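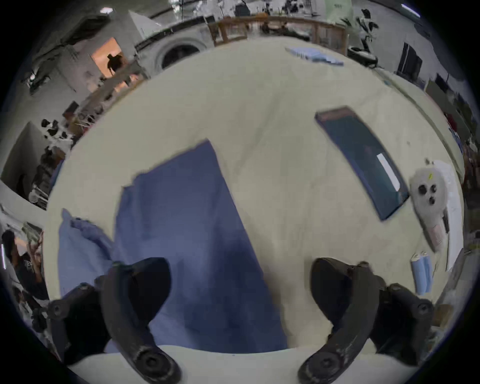 옷을 안 사기로 한 게 작년 12월이었어요. 거창한 결심은 아니었고, 그냥 이사 준비를 하다가 상자에 옷만 계속 들어가는 걸 보고 질려버린 거죠. 책보다 옷이 더 무거울 수 있다는 걸 그때 처음 알았어요. 그것도 거의 다 안 입는 옷이...

그래서 규칙을 정했어요. 속옷이랑 양말은 예외, 운동화는 밑창이 나가면 예외. 나머지는 1년 동안 새로 안 사기. 중고도 안 사기. 사실 중고가 제일 위험하거든요. 저는 "어차피 중고니까" 하면서 돈을 제일 많이 쓰는 사람이라서요. 우리 동네 Laston이라는 구제 가게에 갖다 바친 돈만 모아도 겨울 코트 한 벌은 족히 샀을 거예요.

첫 달은 생각보다 쉬웠어요. 새해 분위기도 있고, 추우니까 어차피 패딩 안에 뭘 입었는지 아무도 모르고요. 고비는 봄이었어요. 환절기만 되면 왜 그렇게 입을 옷이 없는 느낌이 드는지! 옷장을 열면 분명히 옷이 있는데 눈에 안 들어와요. 작년 봄에는 대체 뭘 입고 다녔나 싶어서 사진첩까지 뒤져봤는데, 회색 맨투맨 하나로 두 달을 버텼더라고요. 그 맨투맨은 지금 목이 다 늘어나서 잠옷이 됐어요.

그래서 3월 어느 수요일 저녁에 옷장을 전부 비워봤어요. 침대 위에 산처럼 쌓아놓고 하나씩 종이에 적었죠. 겉옷 빼고 55벌이 나왔어요. 그중에 지난 1년 동안 한 번이라도 입은 게 17벌. 이 숫자를 보고 한참 멍하니 앉아 있었어요. 그럼 나머지는 왜 저랑 같이 살고 있는 걸까요? 살 빼면 입으려던 바지, 결혼식 한 번 가고 만 원피스, 색이 마음에 들어서 샀는데 막상 제 얼굴엔 안 받는 니트. 적다 보니 배가 고파져서 중간에 라면 끓여 먹고, 밤 11시가 넘어서야 침대에 누울 수 있었어요.

이 얘기를 지난번 글에 짧게 썼더니 댓글이 꽤 달렸어요. 다들 비슷하게 사는구나 싶어서 괜히 안심이 되더라고요.
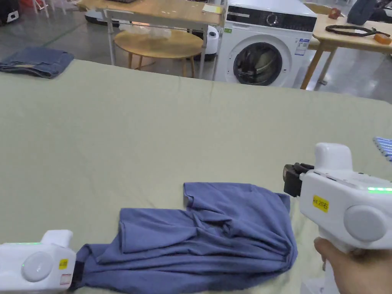
Noreen Heffernan님은 옷을 버리는 것보다 안 입는 이유를 적어두는 게 훨씬 도움이 됐다고 하셨어요. 본인은 "까슬까슬함", "앉으면 불편함" 같은 걸 메모해 두었더니 똑같은 실수를 덜 하게 됐다고요.

이거 진짜 좋은 방법이더라고요. 저도 바로 따라 해봤는데, 제 목록에는 "다림질"이 압도적으로 많이 나왔어요. 저는 다림질을 안 하는 인간이었던 거예요. 셔츠를 좋아한다고 평생 믿고 살았는데, 제가 좋아한 건 다려진 셔츠를 입은 남의 모습이었나 봐요. 그 뒤로 셔츠 여덟 벌을 정리했어요. 동생이 세 벌 가져가고, 나머지는 기부함에 넣고요. 동생은 또 그걸 그렇게 잘 다려 입어요. 같은 집에서 자랐는데 이상하죠.

반대로 손이 계속 가는 옷들도 공통점이 있었어요. 세탁기에 막 돌려도 되고, 어깨가 안 끼고, 주머니가 있고(주머니 정말 중요해요), 무엇보다 아침에 아무 생각 없이 집을 수 있는 옷. 결국 면 티셔츠 몇 장이랑 바지 두 벌이 제 생활의 대부분을 책임지고 있었어요. 제일 싸게 산 것들이 제일 열심히 일하고 있었다니, 비싼 원피스 보기가 좀 민망하더라고요.

여름이 되면서는 빨래가 문제였어요. 입는 옷이 몇 벌로 좁혀지니까 빨래를 미루면 바로 티가 나요. 예전엔 일주일을 미뤄도 어떻게든 입을 게 나왔는데 이제는 그게 안 돼요. 대신 한 번에 나오는 양이 적으니까 개는 시간은 짧아졌어요. 드라마 한 편 틀어놓고 시작하면 오프닝 곡 끝나고 조금 더 있다가 끝나요. 예전에는 빨래를 의자에 쌓아놓고 의자가 안 보일 때까지 버텼거든요. 지금도 가끔은 그래요. 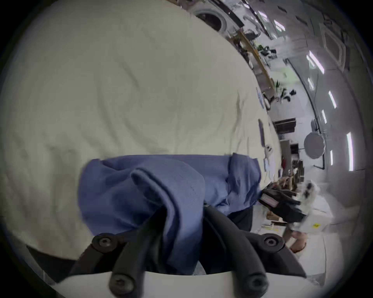 그래서 1년 동안 정말 한 벌도 안 샀냐고요? 한 벌 샀어요. 8월에 바닷가에 갔다가 갑자기 추워서 벌벌 떨다가 기념품 가게에서 후드티를 집어 들었어요. 가슴에 커다란 갈매기가 그려진 거요. 규칙 위반인 건 아는데 감기 걸리는 것보다는 나았다고 생각해요. 지금 집에서 제일 자주 입는 옷이 그 갈매기예요.

돈 얘기도 궁금해하시는 분이 계셔서 적어볼게요. 가계부를 그렇게 꼼꼼히 쓰는 편은 아니라서 정확한 금액은 모르겠어요. 다만 월말에 통장 잔고를 보고 놀라는 일이 줄었어요. 그 돈이 고스란히 모였느냐 하면 그건 또 아니고, 상당 부분이 빵으로 갔어요. 옷 가게에 들르던 길에 이제는 빵집에 들르거든요. 소금빵을 너무 많이 먹어서 있던 바지가 작아질까 봐 걱정하는 중이에요. 그러면 바지를 사야 하는데!

제일 크게 달라진 건 휴대폰 보는 시간이에요. 쇼핑 앱을 지우고 나니까 자기 전에 할 게 없어서 처음 몇 주는 손이 허전했어요. 장바구니에 담아두고 안 사는 것도 은근히 기운이 드는 일이었더라고요. 세일 알림이 안 오니까 급한 일도 없고요. 요즘은 자기 전에 수선하는 영상을 봐요. 소매 끝이 해진 걸 예쁜 실로 꿰매는 영상이에요. 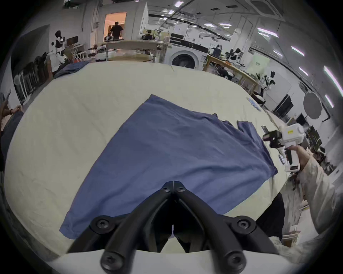

보고 있으면 나도 할 수 있을 것 같은 기분이 들어요. 그래서 바늘이랑 실을 꺼내서 양말부터 해봤는데, 결과물은 좀 처참했어요. 발가락 쪽에 혹이 하나 생겼거든요. 신고 걸으면 돌멩이 밟는 느낌이에요. 그래도 버리기는 아까워서 집에서만 신고 있어요. 다음에는 티셔츠 겨드랑이 쪽 구멍에 도전해볼 생각인데, 거긴 잘 안 보이니까 좀 못해도 되겠죠?

12월이 다시 오면 약속한 1년이 끝나요. 끝나면 뭘 제일 먼저 살지 벌써 정해놨어요. 두꺼운 회색 맨투맨이요. 잠옷이 된 그 친구 후임으로요. 그다음에는 규칙을 조금 바꿔서 계속해볼까 하는데, 한 벌 사면 한 벌 내보내는 걸로 할지, 계절마다 한 벌만 사는 걸로 할지 아직 고민 중이에요. 해보신 분 계시면 댓글로 알려주세요. 그리고 양말 혹 안 생기게 꿰매는 법 아시는 분도요, 제발!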